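**Tile mat keeps sliding around on top of the fitted sheet**

Posted in Bedding & Laundry, Oct 2, 2025

I bought one of those summer sleeping mats made of small square tiles strung together. It sleeps fine but it moves. By morning it has crept down toward the foot of the bed and one corner hangs off. My sheet is plain cotton, mattress is a queen, no topper. I tried tucking the sheet tighter and that did nothing. I also tried safety pins through the border, and one of them opened during the night, so I won't be doing that again.

Second thing, how do you clean it? The tag says "wipe" and nothing else. I'd like to keep it on until the end of October if the weather stays like this.

*kendeck_ave*

---

**Eylül Karaca**

The sliding comes from the sheet more than the mat. Smooth cotton on a mattress protector gives the mat nothing to hold. Take the mat off, lay a piece of rug underlay on top of the sheet, the open mesh kind, and put the mat back over it. Cut the underlay a couple of inches smaller than the mat on every side so you don't feel the edge. I use one from Sundero that I already had under a hallway rug. It has been on for 20 nights and the mat is where I left it.

If you don't want rubber mesh on the bed, sew a loop of wide elastic to each corner of the cloth border and run it under the mattress. Don't loop it around the tiles. The cord between them is thin and will wear through.

For cleaning, wring a cloth out in warm water with a drop of dish soap and go along the rows, then again with plain water. Stand the mat up by a window until the cord is dry. It takes longer than you'd think, and if you roll it up damp it will smell. No soaking and no washing machine.

I keep a towel on mine where my back goes and wash that instead. It cuts the wiping down to every second week.

---

**Gridik244**

just get a heavier mat. mine doesnt move

---

**Kingi_home**

Agree with the underlay. I'd skip the elastic, it pulled my fitted sheet off the corners.

One more thing to check is which side is up. Some of these have a fabric back and some don't, and the ones without slide a lot more. Also see if it's too long for the mattress. If it overhangs at the foot, the weight drags it down a little every time you turn over. 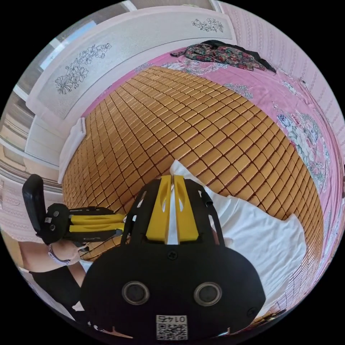
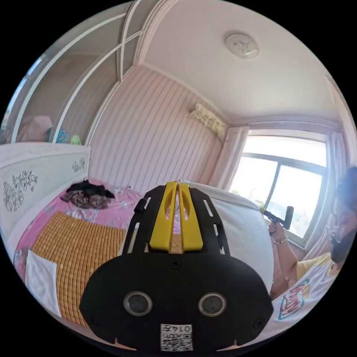
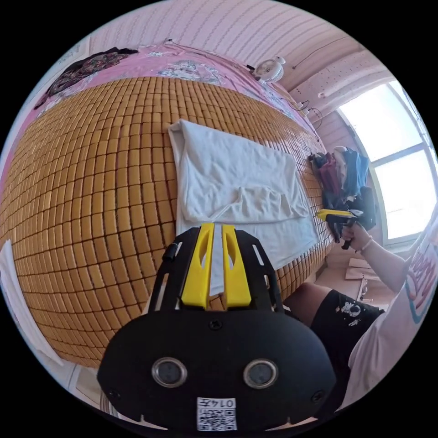 *White cloth and bed, three views*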